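Automation at the Plovham packing works

By Aguirre
Last updated: August

The Plovham packing works is a plant that assembles mixed gift and nursery sets, among them children's tableware and foam letters. It has used robot arms on its sorting tables since the Fokilby line was refitted. The plant employs 34 people on the day shift.

Before the refit, each set was put together by hand at long benches. Workers stood for most of the shift and changed places every hour. Wrist strain was the most common complaint. The line now has 12 arms, each with a two-finger gripper and a small camera near the wrist. The arms handle loose items, and the people load trays, check finished sets and deal with stoppages.

No jobs were cut in the refit, but the work changed. Four bench workers retrained as line attendants, a grade with higher pay and a Saturday rota. Others moved to inspection. Some long-serving staff have said that the benches were more sociable and that attendants now spend much of the day alone.

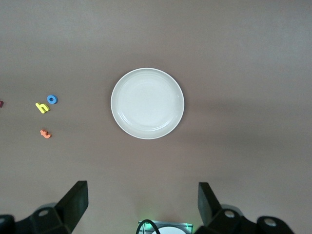 New items have to be taught to the arms before they go into a set. An attendant guides the gripper by hand and repeats the move until it is reliable. Soft or thin pieces take longer. The course for attendants lasts seven days and is held at the Claltness site.

Comments (3)

benchside: The rota is the sore point, not the arms.

tallyho7: Is the course open to the night shift?

m_packer: My wrists are better. I do miss the talk.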